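Community > Makers & Workshops
14 shares | 0 comments

NIDUS MEMBERS FINISH FIRST PRIRKINE HAND-HELD GRIPPER, BUILD FILES TO BE RELEASED IN OCTOBER

CLETVILLE – Members of Nidus, the shared workshop on Besnard Street, have completed the first working version of Prirkine, a hand-held robot gripper designed to be built with ordinary home and shop tools. The part files, assembly notes and parts list will be released free of charge in October. A public build night will be held at the workshop on the Tuesday after the release, starting at 7 p.m.

Prirkine is a two-finger gripper that a person carries and operates by hand. A camera mounted on the tool records what the fingers are doing while the person picks up, moves and sets down household items. The recordings can then be used to train a robot arm fitted with the same fingers. Hand-held tools of this kind are already in use in university labs. The Nidus group wanted one that could be repaired on a weeknight with whatever was in the parts drawers.

The project started last winter as a side job to the workshop's robot arm course. People taking the course were spending most of their time moving the arm through each task with a game controller, and the results were slow and jerky. A member suggested collecting the motions by hand first and leaving the arm for testing. The first attempt was a pair of kitchen tongs with a phone taped to them. It worked well enough to show that the idea was sound, and badly enough that the group began drawing a proper mechanism the same week.
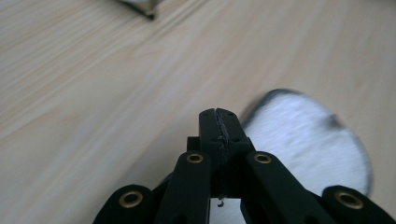

The linkage took most of the work. Early versions ran plastic directly on steel screws, and the pivots loosened after a few sessions. Once there was play in the joints, the fingers no longer met in the same place each time, and recordings made at the end of an evening did not match those made at the start. The current version uses pressed-in bushings at the pivots. They added to the cost of each tool and are the only parts that most builders will have to order specially.

Fitting the bushings is also the step where first-time builders are most likely to spoil a part. The notes recommend a bench vise and a flat scrap of hardwood, and advise against using a hammer. If the arm whitens or splits at the rounded end, it should be discarded and made again. Nidus members went through a fair number of arms before settling on the hole size given in the files. Builders using their own machines should make the small test piece included in the package before starting on the arms themselves.

"We wanted something that a person could put together at a kitchen table and fix at the same table," a spokesperson for the Nidus build group said. "There are better-looking designs out there. This one comes apart with two hex keys, and all the wearing parts can be changed without disturbing the camera."

The build was carried out over 14 shop evenings between winter and the end of summer. Design reviews were held at the start of each evening, and changes were written up in a paper binder before being copied into the drawings. The binder will be scanned and included with the release, including the pages covering designs that were dropped. Among these are a version with a single moving finger, a version operated by a bicycle brake lever, and a version with a rubber band return that lost tension in cold weather when left in a car.

Testing was done on a plain tabletop with soft goods and small kitchen items. Soft items were chosen for the early sessions because they are forgiving of a poor grip and do not damage the fingers if the operator closes too hard. Folded cloths, sponges and plush items were followed by mugs, spoons and plastic lids. The group has made over 400 recordings so far. A portion of these were thrown out for poor lighting or for the operator moving too quickly, and the assembly notes now include a page on how to hold the tool and how fast to move it.

Moving too quickly was the most common fault. At arm's length a motion that feels slow to the operator can still blur the view from a camera mounted close to the work. New operators are asked to practise without recording until they can cross the table, stop over an item and close the fingers without a jolt. Most people get the hang of it in one session.

Finger alignment is checked before every recording session and again at the end. The operator holds the tool over a clear stretch of table with nothing in the grip and looks at the view from the camera. Both fingers should come up from the bottom of the picture, leaning in toward each other, with their tips reaching nearly the same level.
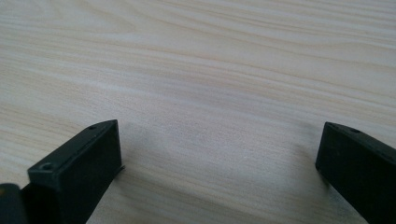

The fingers went through more revisions than any other part. The first set was too narrow at the tip and tended to twist when closing on anything with a handle. A later set was wide enough but blocked so much of the camera's view that the item being picked up could not be seen until it was already in the grip. The present fingers are block-shaped, with flat top faces, and sit low in the view with a wide gap of bare table between them when open. The small round holes along the sloped tops stay in sight of the camera, so a builder comparing notes with another builder can refer to them when describing where a finger sits. Left and right fingers should be labelled on the inside with a paint marker before assembly.

The group also tried several surfaces to work on. A dark bench top made the black fingers hard to pick out, and a glossy one threw back the overhead lights. Pale wood with a matte or satin finish gave the most consistent results, and that is what the notes recommend. Builders who do not have a light-coloured table can use a shelf board or an offcut laid flat. The board should be large enough that its edges stay out of view while the operator is working near the middle.

Overhead lighting should be soft and even. Nidus uses the ordinary ceiling fixtures in its front room with the desk lamps switched off. Daylight is fine as long as direct sun is not falling on the table. Recordings made near a window late in the afternoon were among the first to be discarded.

WHAT THE RELEASE INCLUDES

- Part files for the arms, central block and fingers
- Assembly notes with drawings
- Parts list with sizes for screws, bushings and springs
- Test piece for checking hole size
- Notes on camera placement, lighting and table surface
- Scanned design binder

No electronics are needed for the gripper itself. The builder supplies a camera. The notes cover mounting and give the minimum field of view, and any small camera that meets it should be suitable. Software for sorting and trimming recordings is not part of this release. The group is using a set of short scripts for that purpose and expects to publish them once they have been tidied up.

BUILD NIGHT

Nidus will have 22 bagged parts kits available for the public build night, with the bushings already sorted. Kits will be sold at cost and can be reserved at the front desk. Vises, hex keys and a test table will be set up in the front room. People who have already made their own parts are welcome to bring them in and have the hole sizes checked before they start pressing bushings. Children under 12 should come with an adult. Street parking on Besnard is free after 6 p.m., and the ramp entrance is at the side of the building.

A second session will be scheduled if the first fills up. The workshop's robot arm course will switch over to Prirkine recordings in its next term, and course members will be asked to build their own tool in the opening weeks.

ABOUT NIDUS

Nidus is a member-run shared workshop in Cletville with areas for woodworking, metalwork, sewing and electronics. Day passes and monthly memberships are available at the front desk. An introductory safety session is required before using the power tools but is not required for the build night.

Enquiries about Prirkine, including requests from schools and libraries for kits, can be left at the front desk or sent through the contact form on the Nidus website.

Filed under: Robotics, Open Hardware, Local Events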